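Ticket 394: Film and streaks on white tabletops after cleaning
Site: Prusbridge, ground floor, open area
Category: Furniture and cleaning supplies
Raised by: Margit Takács
Handled by: Elba Palma, Fekete site services
Status: Open, monitoring
Period: September

Original report (Margit Takács)

The white tabletops in the open area dry with a cloudy film on them. It shows most on the glossy tables when the light comes in low from the window wall. If you run a finger across, it leaves a clear line. Tape won't stay down on the worst table and paper labels lift at the corners.

We wipe down at the end of each session using the Uvis cleaner from the supply cupboard, a sponge and whatever cloth is handy. I have tried wiping a second time and it looks worse. Could someone check whether the tops are damaged? They are Stistamura tables and were new when we moved in.

Elba Palma, 8:50 am

Picked this up. A few questions before I come over.

1. Is the cleaner the ready-to-use kind or the concentrate?
2. Who fills the spray bottles, and do they measure?
3. Are the cloths washed on site?
4. Has anyone used anything else on the tops, such as alcohol, glass cleaner or a cream cleaner?

Margit Takács, 9:35 am

1. Concentrate. The label on the jug says Uvis 3000.
2. Whoever finds one empty. I don't think they measure.
3. Yes, in the small machine, with ordinary laundry powder and fabric softener.
4. Someone used glass cleaner once on the table by the printer. That one looks the same as the others to me.

Elba Palma, 11:20 am

Visited. Tested the worst table first. Wiped a patch with plain warm water and a new cloth, then dried it with a second new cloth. The patch came up clear. The surface underneath is fine, with no etching and no softening at the edge. A replacement top is not needed.

Checked the jug. The sheet on the cupboard door gives 6 mL of concentrate to a 600 mL bottle for hard tops. I asked two people to show me how they would fill one and both put in two capfuls. I measured the cap at 25 mL, so that is 50 mL going in. Most of the film is cleaner that was never rinsed off.

Softener in the cloths may be adding to it. I wet one of the washed cloths and it pushed the water along the table without picking much of it up.

Actions taken:
- Emptied and rinsed the spray bottles, refilled at 6 mL.
- Left a dosing syringe on a string inside the cupboard door.
- Set aside the old cloths for a hot wash without softener.
- Rinsed two tables with warm water and dried them. The rest to be done by the area users.

Margit Takács, 2:05 pm

Thanks. We have started on the rest. The tops need clearing before they can be rinsed properly, so it is going slowly, and the bottles and containers from the side table need somewhere to stand in the meantime. 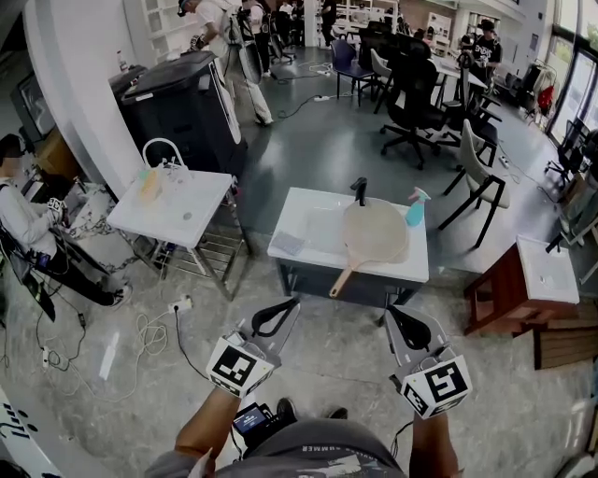 Spray bottle and sponge on the table, second table to the left.

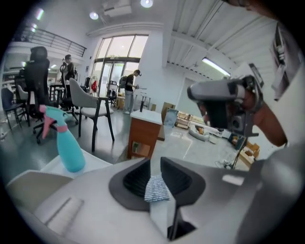 Spray bottle again, with the striped cloth.
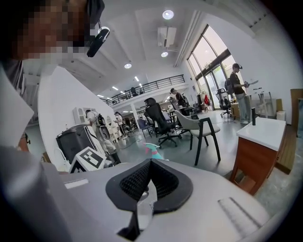

The open area and the curved wall.

Two questions from our side. Can we keep using the sponges, or should it be cloths only? And is the side table with the wire shelf to be done the same way?

Elba Palma, 2:40 pm

Sponges are OK on the tops as long as the green scouring type stays out of it. Rinse the sponge under the tap before it goes near a table, as the old ones will be full of cleaner. Same method for the side table. Do the wire shelf with a damp cloth only.

One other thing while you are clearing. Please lift the power strips and cords away from the table legs before anyone brings a bucket over. I'd prefer a well-wrung cloth and no bucket at all.

Margit Takács, 4:15 pm

All tables rinsed once. Three needed a second go, including the one by the printer. Tape now sticks. There is still a faint haze near one corner of the big table but I can only find it with my phone light.

Elba Palma, 4:30 pm

Try that corner again with the rewashed cloths. I have ordered a 300 mL dosing bottle for the concentrate to replace the jug, and the syringe stays until it arrives. Leaving the ticket open for two weeks. Reply on this thread if the film comes back, and tell me which table.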